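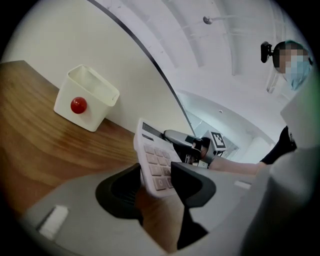 The Drollwood Glider Works: A Short Company History
Student project report
Submitted by Vusumuzi Nel, 6/5/24

1. Purpose of the report

This report traces the ownership of a small sailplane maker, from its founding as Larkcombe Gliders to its closure as part of Radebe Aero. It covers company names, sites and types built. Flight performance is outside its scope.

2. Sources

The main source was the works ledger, which runs to 579 pages. Parts lists and two sale notices were also used. The ledger has gaps after the move to Drollwood, and dates of first flight could not be confirmed for every type.

3. Findings

Larkcombe Gliders began as a repair shop for club trainers. Its first design, a single-seater named the Bestia, was built in a rented barn and went through three changes of wing section. The firm then moved to Drollwood airfield, where it took a lease on the north hangar and traded as Drollwood Sailplanes Ltd.

Radebe Aero bought the drawings, jigs and name. The Bestia was relisted as the Radebe R6, with a longer canopy and a fixed main wheel. Drawing 1632 shows the new tailplane fitting; drawing 3916, the last in the series, is for a two-seater that was not built.

4. Points not settled

The ledger gives six airframes under the Larkcombe name, while the sale notice lists only those fit to fly. The fate of the remainder is not recorded. Spares support passed to a gliding club, whose papers were not available to the author.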